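Re: [stululeo-residents] Smoke alarms, the bin store, and what the fire people said

From: Daryna Karpenko
To: stululeo-residents
Subject: Re: Smoke alarms, the bin store, and what the fire people said

Hello all,

Sorry for the slow answer, I've been on earlies and by the time I get in I'm good for toast and bed. I'll paste the earlier message in for those who only get the digest, and then go through it in bits.

> Does anyone know where we've got to after the fire in the bin store?
> I've had a letter from Tultberg saying the insurance side is "in hand"
> and nothing since. My main questions are (a) is the back stair safe to
> use, (b) are we getting new alarms in the corridors or only on the
> ground floor, and (c) who do I ring about the smell? It's still in my
> coats. Also my neighbour at number 11 says the crew couldn't get their
> engine round the back because of parked cars, is that right? If it is
> then I think we need to have a proper talk about the yard.
>
> Flat 7

Right, the back stair first. Yes, you can use it. The crew went up it on the night and the building people from Derkach came the next morning and had a good look at the underside of the first flight, which is the bit directly over the bins. It's black as anything and it'll want cleaning and painting, but they were happy with the concrete. What they weren't happy with was the door at the bottom. It had been wedged open (again!) with one of those rubber stoppers, so the smoke went straight up the stairwell and out on every landing. I was on the second floor knocking on doors in my dressing gown and I couldn't see the numbers. If that door had been shut I think most of you would have slept through the whole thing.

So please, please leave the stopper alone. I've taken two away already and another one appeared. I know it's a pain with a pushchair or a week's shopping, I've done it myself in the past, and I'm not having a go at anyone in particular. Tultberg have been asked about one of those holders that lets go of the door by itself when the alarm sounds. They said they'd get a price. That was in April and I've chased them twice.

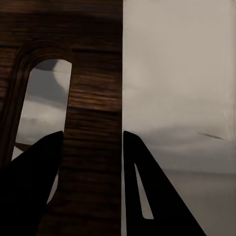 Dark wood grain, with the arched opening on the left.

Alarms. The plan as it stands is new ones in all the corridors, every floor, plus a heat detector in the bin store itself. Ullidance are doing the work and they've told me it's 4 days, mostly drilling, so if you work nights you might want to make arrangements. They'll put a note under doors before they start. They won't be touching the alarms inside the flats, those are down to whoever owns the flat, so if you rent then it's your landlord you need to pester. Do press the button on yours tonight though. I did mine after all this and got a sad little chirp out of it, and I'm supposed to be the sensible one.

The yard. Number 11 has it half right. The engine did get into the yard but it couldn't get past the corner by the cycle rack, so they stopped there and ran the hose the rest of the way on foot. The officer in charge told me it cost them a few minutes. He was very nice about it, more polite than I'd have been. The hatched bit on the ground is there for exactly this and there were three cars on it, one of which I'm fairly sure doesn't belong to anyone who lives here. I agree we need a talk, and I'd rather we had it in person than on here, we all remember what happened with the thread about the washing lines.

What I'd like to see is the hatching repainted, as you can barely make it out under the leaves, and a proper sign on the wall. A bollard was suggested by somebody on the stairs and I did ask about it. The officer said drop-down ones are fine as long as they take the standard key, but that a bollard with a padlock nobody has the key for is worse than a parked car. Fair enough!

The smell. For the corridors, ring Tultberg and quote the bin store, they've got a cleaning firm booked and the more people ring the quicker it seems to move. For your own things it depends on your contents cover. I rang mine and they'd pay for cleaning curtains and coats, but with the excess on my policy it wasn't worth claiming, so I've gone the bicarb and open windows route. Two goes in the wash with a cup of white vinegar got it out of my towels. The wool coat is still hanging on the balcony rail and I've got my doubts about it. If anybody has a trick for wool, I'm all ears.

As for the cause, I know there's been talk, and some of it has been a bit unkind about the lads on the ground floor. The fire service report says it started in the big general waste bin and that it was most likely a battery, the sort you get in a cordless drill or one of those throwaway vapes, getting crushed under everything else. They can't say whose and they're not going to try. So can we drop that now. Batteries go in the tub by the post boxes, and if the tub is full then hang on to them until it's been emptied, or take them to the supermarket.

On money, the repair to the bin store is going through the building insurance, and the excess on that is 600 for the whole block, to come out of the reserve. It shouldn't turn up as an extra on anyone's service charge. If it does, shout, and send me a copy of the bill. The new alarms are separate and were going to be done next year anyway, they've just been brought forward.

One more thing while I'm typing. The crew asked me on the night whether everyone was out and I hadn't a clue. I knew who was on my landing and that was about it. I'd like to put together a list, only for people who want to be on it, of anyone who'd need a hand getting down the stairs or who mightn't hear the alarm. I've had seven replies so far from the note I put up in the lobby. It'd be kept in the red box by the front door, which only the fire service can open, and I won't be passing it on to Tultberg or anyone else. Drop me a line off-list or stick a note through my door, whichever's easier.

The bins are still out by the side gate until the store's been fixed, and the lorry is emptying them from there. Please flatten your boxes. The fox has been at the loose bags two nights running and I was out there at six this morning with rubber gloves on picking up somebody's chicken bones.

And thank you to whoever left the flask of tea on the wall for us while we were all standing about in the cold. It's a blue one with a dented lid, I've washed it and it's on my windowsill if you want it back.

Daryna
(second floor, the door with the bell that doesn't work – knock)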